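**Snack bag** (also *treat bag* or *goody bag*) is a small paper bag filled with packaged snacks, sweets and often one little toy, which is given to guests at the end of a party or a school event. The custom is common in many countries, and the contents depend on the local shops and on the age of the guests.

## Contents

A usual bag holds three or four packets of dry food and 2 sweets. Chocolate is avoided in warm months. In Sevulska the bags are prepared in October for the harvest fair, and corn snacks are the traditional choice there. In Clumberg the families prefer biscuits, and the toy is given separately.
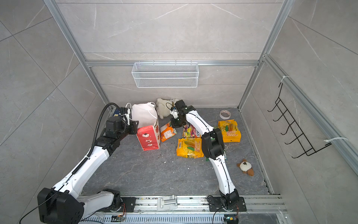 The paper bag is the oldest part of the custom and it has changed little. Shops sell it in white or brown, or printed for children. A plain white bag with rope handles is considered more formal, while a red-and-white one with cartoon characters and round cookies is made for younger guests. Large flat packets, such as a yellow bag of corn snacks, are placed upright along the side, and boxes go to the bottom. A soft toy, for example a small plush turtle with brown flippers, is put on top so that the food is not pressed. Tape is used to close the bag when it has to be carried far.

## Size and weight

The Margaritis company, which makes paper bags in Narnodell, offers two sizes for this purpose. The smaller is meant for 455 grams of goods and the larger for 600 grams. Rope handles are fitted only to the larger size. A bag filled above its limit usually tears first at the handle.

## Customs

In Sevulska it is not polite to open the bag before leaving the house of the host. Brothers and sisters who stayed at home receive a bag too, but without the toy. At the harvest fair more than 3 bags for one family is seen as too much.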